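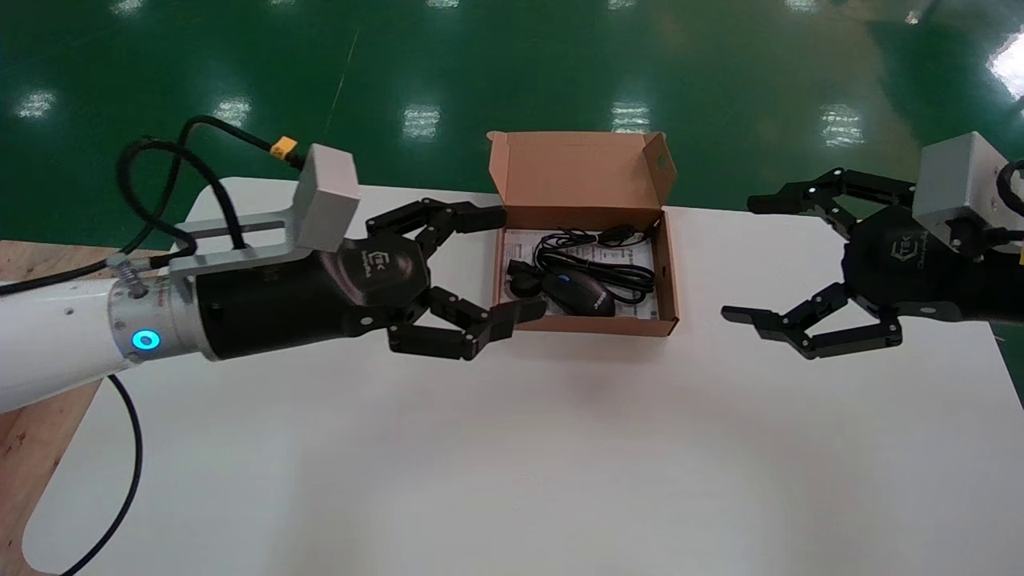

Tolura Packaging Desk – Skindstead

Cable packing: mailer box, leaflet and coil
Compiled by Olesia Lytvynenko

The pages collected under this heading cover the small accessory pack as it is put together at Skindstead: one cable, one printed leaflet, one brown mailer box. The pack goes out as a spare under the Tiltden name and is also placed inside the larger shipping carton as the accessory layer. Both uses take the same box and the same order of packing. The carton has its own page and is left out of this one.

The box stays open toward the far side of the table while the cable is handled in front of it. Working this way keeps the lid clear of the hands, and the cable is lifted in one short movement without passing over an edge twice. The white tabletop helps with inspection. Black cord shows up against it at once, and so do loose cardboard fibers, which should be wiped off before a leaflet is laid down.

General notes on the box

The mailer is a one-piece kraft board blank supplied flat by Sfakianakis. It is folded without tape or glue. Side walls are doubled, the front wall locks into slots in the floor, and the lid is hinged along the back. The blanks come in bundles of 100. A bundle that has been stored on its edge tends to bow, and a bowed blank gives a lid that will not sit down at the front corners. Bundles are stored flat, with the printed supplier label facing out.

Fold all score lines once, through a right angle and back, before assembly. Blanks made up without this step look the same on the shelf, but the lid flaps spring out again after closing. The score on the lid hinge is the stiffest of the set and should be worked over its full length. Pressing only at the center leaves a crease that wanders toward one end.

General notes on the coil

The cable is coiled in even loops and closed with a single tie. Start from one plug and finish at the other, with both plugs left on the outside of the bundle. Loops are laid over one another in the same direction. Winding around the fingers puts a twist into every turn and the finished coil will then stand up in the box and push against the lid. Laying each loop with a slight roll of the cord between thumb and finger takes the twist out.

Loop length is set by the box floor. A coil that is too long can be shortened by adding a turn. It should not be bent double, as the outer jacket holds the bend for a long time and the customer sees it first.

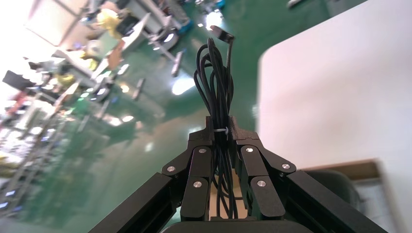

Packing Notes, No. 46

Tied bundle, held upright. Thin black cord in many loops, with one white cable tie around the whole bundle. The loops spread a little near the top and draw together lower down.

Some spread at the ends is normal and is not a reason to rework a bundle. What matters is that the tie takes in every loop. A loop left outside the tie will catch on the side flap when the lid is closed, and the flap then carries it into the slot. Check by running a finger around the tie on both sides.

Tension of the tie is judged by hand. The bundle should turn slightly under the tie when it is rolled, and the jacket should show no waist. Ties pulled down hard have come back marked as cable damage in returns, even where the conductor tested good. Cut the tail flush. A tail left long scratches the leaflet, and a tail cut at an angle is sharp enough to mark the board.

Ties in white are used on black cord and ties in black on light cord. This was settled in March, after two lots were packed with ties that could not be found at a glance and the inspection time went up.

Rejects at the tie stage:

Loops of clearly different lengths in one bundle.
Plug trapped inside the coil.
Tie over the plug molding.
Two ties where one is called for.
Twisted coil that will not lie flat when set down.

A rejected bundle is cut open, pulled straight along the table and coiled again from the beginning. Partial rework is slower and generally leaves the fault in place. The old tie goes in the scrap bin with the tail.
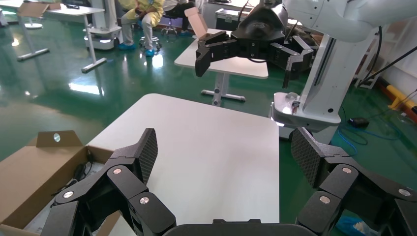 Placement of the coil is the step with the fewest rules and the most variation between packers. The bundle is lowered flat to the floor of the box and released there, with no pressing down. The black cable lies coiled directly against the light cardboard floor, which makes an off-center coil easy to correct while the flaps are still up. The small round hole near the top of the upright flap must be left clear of cord. After placement, slide the coil toward the hinge side with two fingers until it meets the wall, then let go and look at it once more from above.

A coil that creeps back to the middle has some twist left in it. Light creep is accepted. If the coil climbs the side wall, take it out and lay the loops again.

The box should not be carried between tables with the lid up. Close the lid loosely, move the box, and open it again at the next table. An open lid acts as a handle for anyone in a hurry, and the hinge score tears from the ends inward. A tear of 7 mm or less at either end can be passed for internal use. Anything longer is flattened and recycled.

Flaps and hole

The side flaps of the lid tuck down between the inner and outer layers of the side wall. Tuck the right flap first, then the left, then press the front edge of the lid home along its whole width. The hole in the flap is specified at 15 mm and is punched by the supplier with the blank. Punch waste sometimes stays attached on one side. Remove it before assembly, as a loose disc of board inside a finished pack looks like damage.

Check the edge of the hole for tearing when a box is used a second time for internal transfers. A torn hole has no effect on closure, but the flap on that side will have softened and may not hold its tuck. Boxes reopened more than twice are not sent to customers.

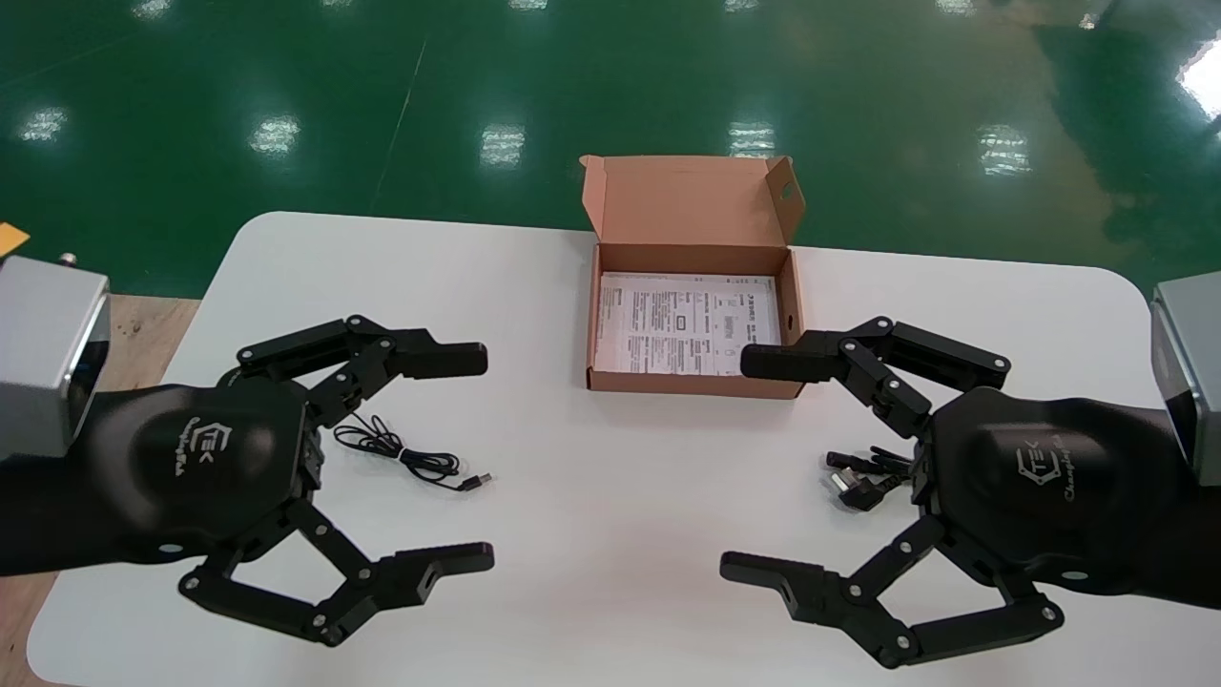
Leaflet and loose cable

Shallow box with the lid standing up behind it and the side flap tucked in on the right. A white printed sheet with Chinese text, boxed sections and narrow columns lies inside. The black USB cable is on the table, coiled, with one tangled loop and the plug at the lower right end.

A tangled loop is cleared before the coil goes any further. Find the plug, back it out of the tangle, and let the loop fall open without pulling on the rest of the coil. Pulling from the middle tightens the crossing and leaves a kink. When the loop is free, gather the coil again with the plug on the outside and move to the tie stage.

For packs where the leaflet goes in first, the sheet is laid printed side up and flat on the box floor. The coil then rests on top of it. For packs where the leaflet goes in last, the coil is placed on bare board and the sheet is folded once and laid over it, fold toward the hinge. The packing order is given on the job sheet, line 4, and the two orders are not mixed within a lot.

Leaflets are taken from the stack singly. Fresh print from the folding machine clings, and two sheets together are easily missed in a shallow box. Fan the stack before starting.

Corrections

Revised September 6, 2022. The earlier version of this page gave the flap order as left first. Right first is correct for the current Sfakianakis blank. The note on lid tears has been moved from the carton page. The section on foam inserts has been withdrawn, as the insert is no longer stocked at Skindstead.

Contact: Tolura Packaging Desk, Skindstead | © Tolura | Back to top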